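A Day at the Staltex Collection Hall

I had been trying to get a visit to Staltex since last April, so when Piret Ķēniņš finally wrote back and said come along, bring comfortable shoes, I rearranged my whole week. I'm so glad I did. I arrived much too early, drank a cup of very strong tea in the entry, and read the fire notices until she came down to get me.

If you've followed this page for a while, you know I like seeing where the examples come from. People love to talk about the learning system and skip the long hours of somebody picking up a cup and putting it down again. At Staltex those hours are the whole business. Nearly all of it is done with hand-held grippers - a person holds the tool, squeezes, moves, lets go, and the camera on the tool records what the jaw is facing. The project I came to see is called Huerta, and it is all kitchen and counter work.

Piret gave me the short tour first, which took most of the morning (my fault, I ask a lot of questions). Each person works from a card with a single task on it. You start with the jaw open, do the task at an ordinary pace, and finish with the jaw open again. A good episode runs a few seconds, a fiddly one can go to half a minute. The target for one shift is 210 episodes, and she told me that on a decent day 180 of them get through review.

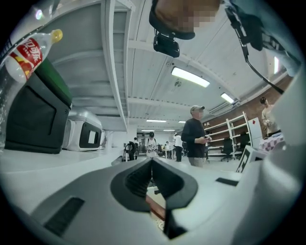 What gets thrown out interested me more than what stays in. Rushing is the big one. New people speed up after lunch, and the jaw starts closing before it has properly reached the thing it's meant to hold. Next is the elbow problem, where the wrist turns in a way no arm on a stand could copy. Piret has a soft spot for clumsy episodes, though. If you miss a grasp and recover, she wants it kept, and she has argued with reviewers over it more than once.

They let me have a go in the afternoon! I did 70 episodes of the easiest card they had, and my forearm was complaining well before the end. The tool is lighter than I expected, but you hold it out in front of you all the time and that adds up. I failed 4 for closing too early, so I have no business being smug about the lunch crowd.

We finished with a chat about Brisstead, the next project, which will be folding and hanging clothes. I'm hoping to go back for that one.

Comments

Orla: Loved this. Did they say whether left-handed people use the same grip? I did a month of this for Namex and my thumb has never forgiven them.

Tomasz R.: Agree with Piret about keeping the recoveries. We cut ours and regretted it.

deskfern: 70 in one afternoon is good for a first try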